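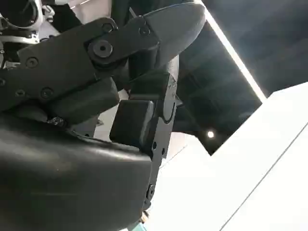 家計簿は三週間でやめるものだと思っていたのに、この家計簿は三週間でやめても叱ってこないので、かえって困っている、とNnamdi Mohammedさんは愛用者はがきに書いてくださいました。弊社ではこれを賛辞として受け取り、営業部の壁に貼ってあります。

ホーム 製品 お知らせ 読みもの 取扱店 お問い合わせ

読了時間:5分

2018年2月18日
株式会社Vurkow

続かない人のための家計簿「Kastine」、改訂版を発売

株式会社Vurkowは、紙の家計簿「Kastine(カスティーン)」の改訂版を発売いたします。日付の入っていない綴じノート型の家計簿で、総ページ数は193ページ、表紙は前の版と同じ灰色です。新色を期待されていた方には申し訳ありませんが、社内で五色の試作を並べたところ、全員が灰色を選びました。会議は短時間で終わり、残りの時間は昼食の相談にあてられました。

■ 改訂の経緯

初版の発売以来、弊社には1,211通の愛用者はがきが届いております。家計簿という商品の性質上、お褒めの言葉より懺悔が多く、「白紙のページを見るのがつらい」「一月の几帳面な字と二月の字が別人のようだ」「夫に見つかる前に項目名を変えたい」といったお便りが束になっております。

担当者がすべてに目を通し、改訂に反映できるものと、ご家庭で話し合っていただくべきものとに仕分けいたしました。後者の山のほうがだいぶ高くなりましたが、前者からも次の変更が生まれました。

一 「その他」欄の拡大
初版の「その他」欄は、隣の「交際費」欄の半分の幅しかありませんでした。ところが実際の支出はおおむね「その他」に集まります。コンビニで買った傘、使い道を思い出せない千円札、なぜか二冊ある同じ文庫本。改訂版では幅を倍にし、罫線も太くしました。設計当初の弊社は、人間を少し買いかぶっていたようです。

二 「再開のページ」の新設
巻の途中に、前の記録との空白を一行で片づけるためのページを設けました。「しばらく記録なし。生きていた」と書き、翌日から何食わぬ顔で続けていただけます。さかのぼって記入する欄は用意しておりません。領収書の束と記憶だけを頼りに先月を復元しようとした社員が、二晩で経理部への異動願いを取り下げた経験にもとづくものです。

三 合計欄の縮小
月末の合計欄は少し小さくなりました。見たくないというご要望が多かったためです。廃止の声もありましたが、合計のない家計簿は日記ですので、日記部門との協議のうえ残しました。なお、弊社に日記部門はありません。

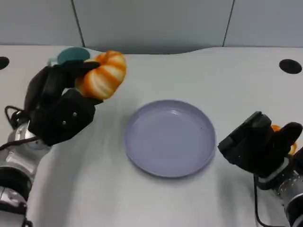 四 紙の変更
本文用紙は、Stindsideの製紙所が抄いたやや厚手のものに替えました。ボールペンで強く書いても裏に響きにくく、とりわけ旅行の翌週のページで違いを感じていただけます。消しゴムのかかりも良くなりましたが、金額を消しても財布の中身は戻りません。この点はお客様窓口にたびたびお問い合わせをいただくため、ここに明記いたします。

■ 変えなかったところ

アプリとの連携機能は今回も見送りました。銀行口座と自動でつながる便利な製品は世の中にたくさんあり、弊社の社員も半分ほどがそちらを使っています。手で書くと遅く、面倒で、ときどき字が読めません。ただ、面倒だったので買うのをやめた、というお便りも少なからず届いており、開発部はこれを「節約機能」と呼ぶべきかどうか、いまだに議論しています。広報としては呼ばない方針です。

巻末の格言集も、引き続き掲載いたしません。初版の企画段階では各月の扉に貯蓄にまつわる名言を入れる案がありましたが、試し刷りを読んだ家族に鼻で笑われたという報告が相次ぎ、扉はすべて余白になりました。余白には買い物のメモや電話の用件、猫の絵などが描かれていると聞いております。猫の絵が最も多いそうです。

■ 開発担当者のコメント

「初版を出したとき、私は自分でも毎日つけるつもりでおりました。現在、私の手元の一冊は八ページ目で止まっています。改訂作業のあいだ、この八ページ目をずっと机に開いておきました。どの欄で手が止まったのかは、紙を見ればよく分かります。外食の欄です」

■ 発売記念の催しについて

文具店Osagieの二階にて、改訂版の発売を記念した「書き始めの会」を開きます。机と鉛筆と温かいお茶をご用意し、参加者がそれぞれ最初の一ページを黙って書くだけの会です。定員は15名。講師はおりません。お互いのページをのぞかないことが唯一の決まりで、前回はこれが守られず、ある参加者の豆の購入額が小さな話題になりました。今回は机の間隔を広げます。

参加は無料ですが、会場が文具店であることにはご注意ください。前回の参加者の多くは、帰りに階下で便箋や万年筆をお求めになり、その日の最初の記入が文具代になりました。Osagie様からは次回もぜひにとのお言葉をいただいております。

■ 初版をお使いの方へ

初版を途中までお使いの方が、改訂版に買い替える必要はありません。残りのページをお使いください。販売会社としてはいささか矛盾したお願いですが、家計簿の買い替えを勧める家計簿会社というのも据わりが悪く、社長の了承も得ております。了承までに少し間がありました。

「再開のページ」だけをご希望の方には、同じ紙に刷った貼り込み用の一枚をお送りします。愛用者はがきの余白に「再開」とお書き添えください。理由や空白の長さは書かなくて結構です。

■ 取り扱い

Osagieおよび全国の文具取扱店、弊社の通信販売にてお求めいただけます。領収書は商品に同封いたしますので、最初の一行の記入にご利用ください。費目はお任せします。

本件に関するお問い合わせは、株式会社Vurkow広報担当までお願いいたします。担当者は昼休みに席を外しております。昼食代は「その他」です。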